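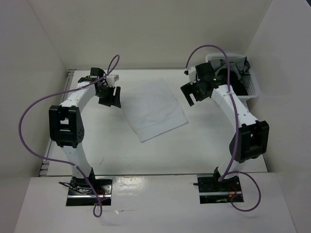

Povilas Lūse folds every cloth in his house into thirds and then into thirds again, and he told me within a minute of sitting down that quarters are a mistake. A cloth folded in quarters, he said, has one thick corner, and a stack of them leans.

I had gone to Devham to ask people how they deal with their small household linens: napkins, dish towels, plain white squares used for dusting and drying. Most of us own more of these than we think. Lūse owns 35 and keeps them in one drawer.

His method starts with getting the cloth flat. He lays it on a bare table, takes two neighboring corners and pulls them gently apart, then does the same on the other side. Wrinkles in the middle he pushes outward with the side of his hand. He doesn't iron. The first third comes up from the near edge, the second comes down over it, and the strip is folded again from the left and the right. The hem goes inside so the outer edge is smooth.

At Kadton, a small hotel on the edge of town, the laundry room handles up to 500 pieces in a day. There they use quarters, because two people can do a quarter fold without talking to each other. The stacks do lean. They are kept low, 21 to a pile, and carried to the shelves in shallow baskets.

White on white is a nuisance in that kind of work. The hotel's folding tables used to be white, and pale napkins were hard to see against them by the end of a shift. Last January the tables were covered with dark green oilcloth. The women who fold there like it, although it shows lint and has to be wiped down between loads.

Opinions on baskets are just as firm. Lūse prefers wicker for the way it looks in the kitchen. The hotel uses plastic, which can be rinsed and doesn't snag. A basket with an open weave, of either kind, lets a cloth that is still slightly damp finish drying, but a loose thread will find its way through the holes.

Size matters more than I expected. Store-bought cloths sold as square often come out of the first wash longer one way than the other, and then the corners won't meet. Lūse washes new ones twice before he decides where they belong. Any that are badly off go under the sink and are used for shoes and windows.

He has never tried to get anyone else in the house to fold in thirds. His daughter rolls hers. They fit in the drawer too, along the back.

Filed under: Home & Laundry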